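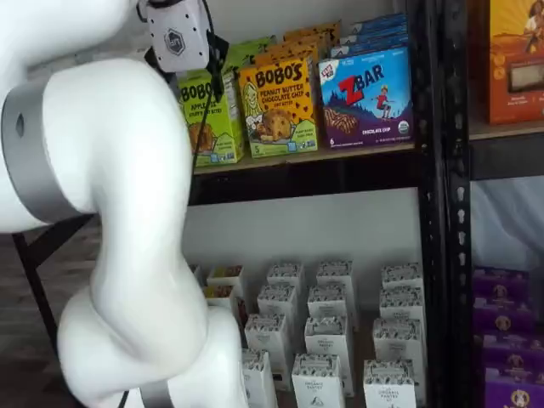

Snack shelf: apple pie and peanut butter boxes keep swapping in the stock list

Filed under: Help Desk > Shelving & Stock > Open tickets

1 February 2025 | by Chenxi Guo

Print this page | E-mail this page

Ticket 1629

Hi all, me again with the snack shelf. I've been fighting with this one on and off since January, so I'm writing down everything I tried in case somebody wants to pick it up (please pick it up).

The trouble is with the top shelf on the black metal unit. The stock list in Tevier thinks the green Bobo's apple pie box and the yellow peanut butter chocolate chip box are each other. If I take a green one off the shelf, the list drops a yellow one. The Z Bar next to them has been fine the whole time, which is driving me a little nuts.

First thing I tried: swapped the two shelf tags. I figured somebody had clipped them on backwards, me most likely. That made it right for one afternoon, and then after the nightly sync it went straight back to wrong. So I put the tags back the way they were and re-synced by hand. Same result. I also printed fresh tags, same again, and now I have a small pile of spare tags if anybody needs them.
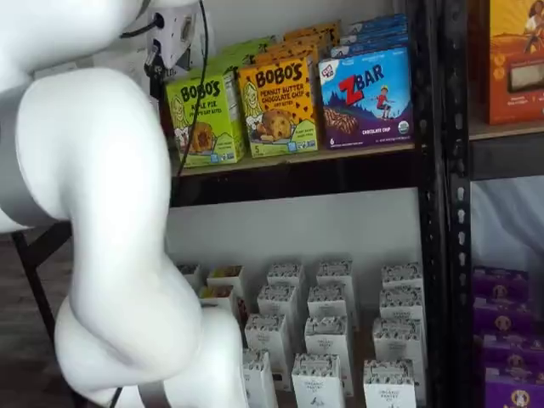 Second try was the planogram. Ours was drawn up in Prasier for a single long shelf, and the unit is really separate bays with an upright between them, and the board in the right bay sits a bit higher than its neighbor. I thought maybe the positions were being numbered straight through from one bay to the next and everything got bumped over by one. So I split the drawing into two bays, entered the bay width as 700 mm, and loaded it up again. It looks way nicer now! Didn't fix the swap though.

While I was in there I found that the pack size was blank for the yellow ones. The box says 5 right on the front, so I typed that in and saved. I got kind of excited about this, because a blank pack size did cause us grief on the Dijkstra order last fall - but no, still swapped.

Ruxandra Neagu had a look after lunch and asked if the boxes behind could be mixed, like a green one sitting in the yellow row. Fair question. I pulled both rows out, checked every box, and put them back green behind green and yellow behind yellow. No strays.

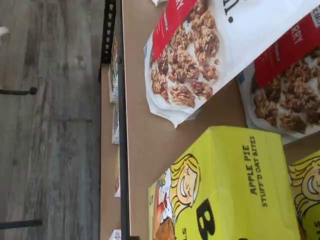

The granola was the next thing to rule out, as it shares a supplier code with the oat bites in our list (long story, it was me and a spreadsheet). I gave the cranberry bags their own code and left everything else alone. The granola lines have behaved perfectly ever since. I scanned the apple pie box straight after, the big "STUFF'D OAT BITES" side facing me, and got peanut butter chocolate chip on the handheld. Scanned it again, same thing. Then I scanned it with Ruxandra's handheld and got apple pie. Aha?

So at this point I think it's my handheld, or the item file sitting on it. Hers was reloaded from Hillinov a couple of weeks back and mine wasn't. I tried to reload mine and it sat at 100 percent for over an hour without finishing, so I gave up and restarted it. It came back with the old file, and the old file has the two codes crossed.

Please leave the top shelf in this order until we're done, so we're all testing the same thing: granola at the left end, then green, yellow, Z Bar.
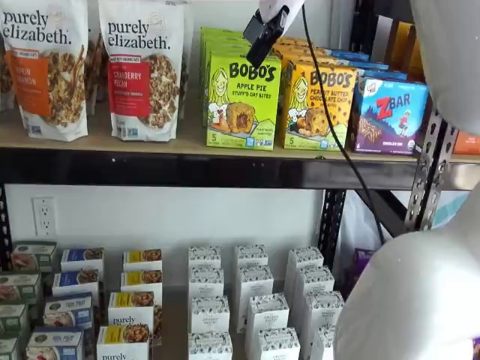
Top shelf: granola, Bobo's apple pie, Bobo's peanut butter chocolate chip, Clif ZBAR.

Still to do:

- Get a clean item file onto my handheld. Ruxandra is asking Hillinov if they can push it from their end.
- Re-scan one green and one yellow, both handhelds, and paste the results in here.
- Run the nightly sync and check the list in the morning before anyone takes a snack. I mean it, I know where you all sit.
- Write the pumpkin granola tag again, I smudged it.

Status: open, waiting on Hillinov. If your own list looks off in the meantime, use the other handheld and drop me a note on this ticket.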